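Horndale Residents' Association
Minutes of the general meeting held 17 Jan 2024 in the supper room, Horndale Hall

Opening

The chair opened the meeting at half past six and welcomed the new owners from the Vodgate side of the creek. Apologies were received and are kept with the attendance sheet. The minutes of the previous meeting were accepted with one correction: the word "sewer" in the part about the lower car park should be "stormwater". The secretary regrets the mistake.

Matters arising

The letter to council regarding the footpath in front of the bakery was sent in December. An answer has come, but it says only that the matter is with the assets team. The secretary will write again and will ask for the name of the section who can decide it.

The broken tap beside the oval has been repaired. One member remarked that it now runs too strongly and splashes the shoes. It was agreed to leave it for the moment.

Green bins and collection day

There was a long discussion on the change from weekly to fortnightly collection of the green bins. Several members with large gardens said that in summer the bin is full after one mowing, and the smell by the second week is not pleasant. Others, mostly from the units, said they hardly fill theirs and would be glad to share the space with a neighbour. The meeting was divided in opinion but not in temper.

It was moved that the association ask council to return to weekly collection from the start of spring until the end of April. The motion was seconded. Two members voted against, and the motion was carried.

A member asked whether palm fronds are permitted in the green bin. Nobody present could say it with certainty. The secretary will ask this also.

Hall kitchen

The kitchen group reported on the renewal of the benches. Quotes were requested from two firms, Nseir and Grurkel. Nseir has replied in full. Grurkel has sent a price for the benches but left out the removal of the old ones, so the two quotes cannot be compared yet.

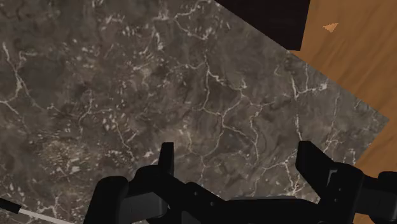 The meeting was reminded that the hall account must keep enough for the roof inspection, and that no deposit is to be paid before both quotes are complete. The kitchen group asked if the position of the sink could be changed at the same time. The chair's view was that this is a plumbing matter and should be priced separately. It was agreed that the group may ask for such a price but may not accept it.

The urn is again switching itself off before the water boils. Until it is looked at, groups who hire the hall are advised to bring their own kettle. The person who takes the bookings will put a notice on the cupboard door.

Creek path

The working morning on the creek path went well and the lantana has been cleared as far as the footbridge. The cuttings are still in a heap near the gate - they should have been collected before Christmas. The path group will ring the depot, quote the job number 1524 and request a new date.

Members from Vodgate asked for a light at their end of the path. Some neighbours of the path are afraid the light would shine into bedrooms. It was suggested to try a low fitting which shines downwards. The meeting made no decision and the item stays on the agenda.

Dogs off the lead were mentioned once more. The present rule is that dogs are on the lead at all hours between the gate and the playground. The sign which said this has faded and a replacement will be ordered.

Correspondence

A letter of thanks was received from the primary school for the loan of the trestle tables. All 10 tables have been returned, and they were cleaner than when they left.

A complaint was received about music from the hall after eleven in the evening. The hire agreement already says the music must finish at half past ten. The secretary will remind the hirer in writing, in polite words.

Other business

A member offered a piano. The chair thanked the member for the kind offer, but the hall has already a piano and it is not often played.

It was asked if the minutes could be sent by email only, to save paper. Most were in favour. Anyone who prefers a printed copy should tell the secretary, and it will be left in the pigeonhole at the hall.

The meeting closed at ten past eight. The next meeting will be held in the same room, and the date will be put on the noticeboard.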